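Flamstead Children's Museum
Learning Pages: The Things on the Table
Reading level: ages 7 to 10
Updated 04/10/2026

Plates and Bowls: Why Are They Different Shapes?

Open a kitchen cabinet and look at the dishes inside. Some are flat. Some are deep. Some let you see what is in them, and others do not. People have been making dishes for thousands of years, and the shape of each one tells you something about how it is used.

What is a plate?

A plate is a dish that is wide and shallow. "Shallow" means that it does not go down very far. Most plates have a rim, the edge that runs all the way around. A raised rim helps keep peas, crumbs and a little sauce from sliding off onto the table.

Plates are good for foods that stay where you put them, such as sandwiches, slices of melon or baked potatoes. A plate is a poor choice for soup. Liquids spread out until something stops them, and a low rim cannot stop very much.

What is a bowl?

A bowl has sides that go up. The space inside is called the hollow. The deeper the hollow, the more the bowl can hold.

Bowls do not all have the same kind of sides. Some curve gently from the bottom to the rim, and a spoon can follow the curve. Others have sides that go straight up, like the sides of a drum. A shape like a drum is called a cylinder.

How much does it hold?

The amount a dish can hold is called its capacity. Capacity is often measured in milliliters. In our June workshop, children filled a small Paiva bowl with water up to a line near the rim and then poured the water into a measuring cup. The cup showed 200 milliliters. A Jirnum bowl that looked just as wide held only 133 milliliters. The Jirnum bowl was not as deep.

Clear or not clear?

Glass can be transparent. This word means that light passes through and you can see what is on the other side. If a clear bowl stands on a brown table, you will see brown through the bottom of the bowl.

A material that light cannot pass through is called opaque (say "oh-PAKE"). To find out what is in an opaque bowl, you have to look in from the top.

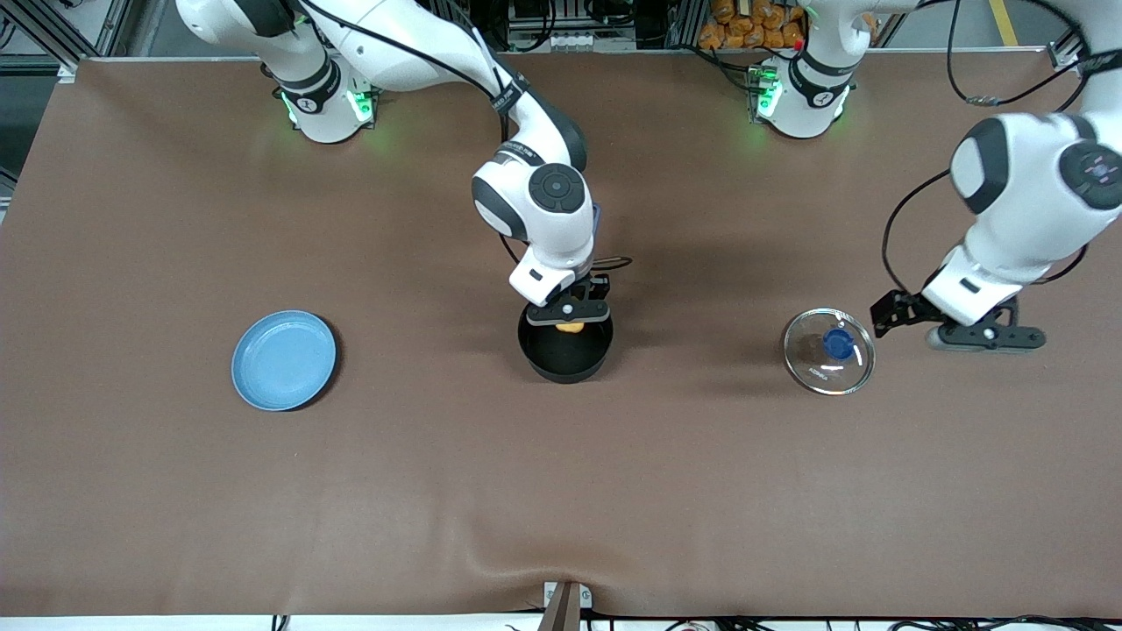

A light blue plate, a black bowl and a clear glass bowl on a brown surface. The black bowl holds a small yellow object, and the glass bowl holds a small dark blue one.

Look at the three dishes again. The plate has nothing on it. The black bowl has straight sides, so its shape is close to a cylinder. The brown surface shows through the base of the glass bowl.

Try it yourself

Ask an adult for 2 bowls of different shapes, a measuring cup and a tray to catch spills. Guess which bowl will hold more. Fill each one with water, pour the water into the measuring cup and write down the number. Please use plastic bowls if you are working without an adult beside you.

Words to know

Capacity: the amount that something can hold.
Cylinder: a shape with straight sides and a round top and bottom.
Opaque: not letting light through.
Rim: the edge around the top of a dish.
Transparent: letting light through clearly.

Next page: Spoons, Ladles and Scoops
Back to the Cledo Gallery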